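Student Reports
Home Projects Fieldwork Methods Archive Contact

How Skiers Choose a Run at Nomham: A Small Lift Survey

4 min read

Nomham is a small ski hill with one chairlift, a rope tow and 20 marked runs. Our project group wanted to know how people at the top of the chair decide which way to go down. The hill prints a paper trail map and has a large map board at the unloading area. We expected the board to matter most.

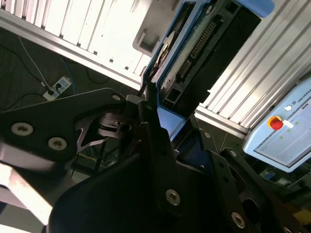
By Priscilla Noltis, Recreation Studies, second year
Submitted March 23, 2019

The survey was done in March, when the hill was open but past its busiest weeks. We asked skiers and snowboarders in the lift line to answer four short questions. We stopped at 100 forms. One came back blank, so the results use 99.

The questions were: which run did you take last, why did you take it, did you look at a map today, and how well do you know the hill. The second question was open. We sorted those answers afterward into groups such as snow, difficulty, friends, and habit.

Habit was the most common reason. Many people wrote that they always take Arancibia first and then see how it feels. Arancibia is the wide blue run under the chair, so it is also the one they have just looked at on the way up. Snow conditions came second. Friends came third, mostly among younger skiers. The map board was named by very few people, and nearly all of them were on their first visit.

Skandovari was the run people avoided. It is graded black, but only the top pitch is steep - the rest is close to a blue. Several people who called themselves advanced said they had never tried it. Two thought it was closed all season. The sign at the top is small and faces away from the chair, and we think this is part of the reason.
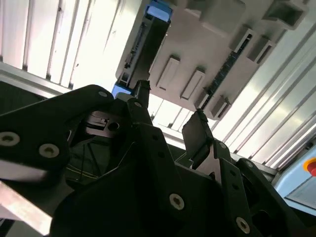 Limits of the survey

We only asked people in the chairlift line, so beginners on the rope tow are missing. We also worked mornings only. Afternoon skiers may choose differently once the south side gets soft. Some groups filled out their forms together and gave the same answers, which we did not correct for.

Suggestions for the hill

Turn the Skandovari sign toward the chair and add a line saying the lower part is easier. Move the map board a few steps back from the unloading ramp - people do not like to stop where it stands now. A short snow report at the bottom of the lift would probably get more use than either one.

Related reports
Rental Shop Wait Times on Holiday Weekends
Night Skiing and Parking Lot Use
Grooming Schedules at Three Small Hills
Why Beginners Leave the Rope Tow Early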